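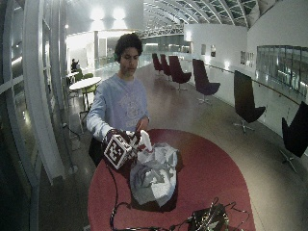 Selim Kocabaş asks whether the cube has to be registered again every time the glove comes off, or only after the mount has been touched. He has been redoing it at every break and it is eating his mornings.

Only after the mount has been touched. Taking the glove off and putting it back on moves the hand inside the glove, and that is handled by the short hand calibration at the start of each run. The cube is fixed to the rig and the tracker only cares about the rig. If the mount hasn't been loosened, knocked or cleaned underneath, leave the registration alone and go back to work.

## Nalau glove, unit 3227: setup and care

This page covers the right-hand Nalau on table duty, with the Pivinel board and the marker cube. It replaces the old Clullent setup sheet, which was written for the earlier mount and still has the cable running the wrong way round. Most of it applies to the other units too, but the offsets and the wear notes belong to 3227.

### The table

Pick a table with a plain top and enough room to lay the cables in wide loops. Wide loops are ugly and they work. Short tidy runs pull on the wrist when the wearer reaches for the far side, and a pull on the wrist shows up in the data as a small hitch in every long reach.

Put the Pivinel near the edge of the table, on the side away from where most of the objects will go. Leave air around it. Don't set it on a cloth or on packaging, and don't put packaging on it. The board has no lid in this version, so treat it like any open electronics: no drinks on that side, no metal tools left beside it, and power off before you move a connector.

Polished tabletops can be a nuisance if the light comes straight down. Walk to the camera side, look at the preview and see whether a bright patch crosses the area where the cube will travel. If it does, shift the table or shift the camera. Turning the exposure down usually makes the black squares on the cube bleed together at the far end of a reach, and then you are chasing two faults.

### Fitting the cube

The cube goes on the back of the wrist with its lettered side toward the elbow. The letter is on the underside of the mount plate and you'll need to look before you seat it. Two dowels locate it and two screws hold it. The screws take a 2 mm hex driver. Do them up evenly until the plate stops rocking, then a small nip more. The inserts are brass in printed plastic and they will turn if you lean on them. One already has on this unit (outer side, nearest the thumb) and was reset with epoxy in April. It has held so far.

Check the marker faces while the cube is in your hand. Look for:

- lifted corners on the printed faces
- fingerprints or hand cream on the white
- scuffs through the black, especially on the outer face
- any gap between the border and the edge of the cube

A lifted corner can be pressed down with a thin smear of contact adhesive. A scuff through the black means a new face. Don't touch it up with a marker pen. Pen ink goes shiny under overhead lights and the detector loses the corner at just the angles where it used to be reliable.

### Cable from the glove to the board

The cable leaves the rig at the wrist, goes down to the table on the wearer's outer side and crosses in front to the board. Keep it off the objects. The wearer should be able to lift and set down a bottle without the cable following it across the table.

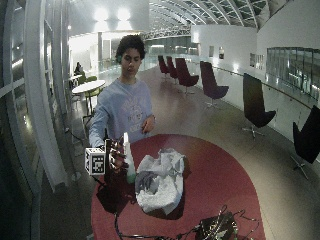

At the board end, use the Wallner plugs in the order printed on the board edge, starting with the ground. The plugs are keyed, but the keys on 3227 have worn enough that you can force one in backwards if you're in a hurry. Look at the coloured dot. If a finger reads as fully bent when it is straight, a reversed plug is the first thing to check, well before you start taking the finger apart.

Then flex the cable gently at both ends with the live view open. All the finger traces should stay flat. A trace that jumps when you flex near the wrist is a tired strain relief. A trace that jumps when you flex near the board is usually a plug that isn't home.

### Putting it on

Wearer sits or stands as they will for the task. Sleeve goes under the cuff, flat, with no fold beneath the mount plate. A bunched sleeve lets the whole rig rock and the cube rocks with it. Seat the finger segments from the little finger toward the thumb, and close the wrist strap last. Ask the wearer to make a loose fist and open it. If a fingertip slides out of its end segment, the hand is too small for the current link set and you want the short links from the parts tin. Tightening the strap won't cure it.

The glove is not comfortable for a full session. Take it off between runs, even when the wearer says they're fine. Hands warm up and swell a little, and a calibration done on a cool hand stops fitting.

### Calibration

Run the hand calibration first: open, fist, thumb across, each finger to the thumb. Hold each pose until the software beeps. After that, a tracking check. The wearer holds the cube up and turns the wrist slowly so that different faces come round to the camera. Collect 200 frames and read the dropout count in the corner of the window. If the dropouts bunch at one angle, you have a dirty or damaged face. If they are scattered all through, look at light and focus.

Do a registration only when the mount has been off or the plate has shifted. It needs the jig, and the jig lives with the glove in the grey case. Save the result under the unit number. Last spring we had a set of recordings where the offset file from another unit had been loaded, and every grasp landed beside the object. It took a long afternoon to find.

### Objects for a first check

We start with something tall and something soft. A bottle is good for finger closure, since you can see straight away in the live view whether the middle joints agree with what the hand is doing. Crumpled plastic is good for the opposite reason. It gives way, the fingers keep closing, and a sticky joint shows as a trace that stalls while its neighbours carry on.

Keep the check short and keep the grips ordinary. If the wearer squeezes hard on the first object of the day, the tendon cord on the index finger settles and you'll be calibrating again.

### Reaches

Finish with long reaches to both sides of the table and up to shoulder height. Go slowly on the way out and at a normal pace on the way back. You're watching for the cable coming tight, the board shifting on the table, and the cube leaving the camera's good area. If the board moves at all, give the cable more slack before you think about taping anything down.

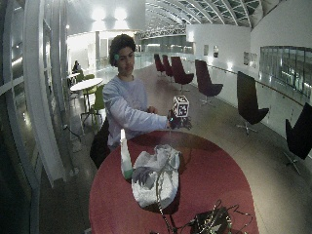
*Reach check, right arm out with the cube raised.*

### After the session

Power off at the board, then unplug, then take the glove off the wearer. People do it in the other order and the plugs get tugged sideways by a dangling glove, and I suspect most of the worn keys came from that.

Wipe the inside of the finger segments with a barely damp cloth and leave the glove open on the drying stand. No alcohol on the printed parts. It clouds them at first and after a few months they go brittle along the layer lines. The cube faces get a dry microfibre cloth and nothing else.

Coil the cable loosely, the way it wants to go. It has a set in it by now and fighting that set is how the last one failed.

### Open items on 3227

The middle finger is slow to return from a full bend. Cleaning helped for a day. I think the return spring is stretched and there's a replacement on order.

The reset insert on the mount plate wants checking whenever the cube comes off. If the screw goes round without biting, stop and swap the plate. There is a spare in the case lid.

The ground plug needs a new housing. Until it's done, check the dot before you power up, and write in the log if you found it loose.

Selim, if you're still seeing drift after breaks with the mount untouched, send me the offset file and the start of one recording from before the break and one from after. My guess would be the sleeve.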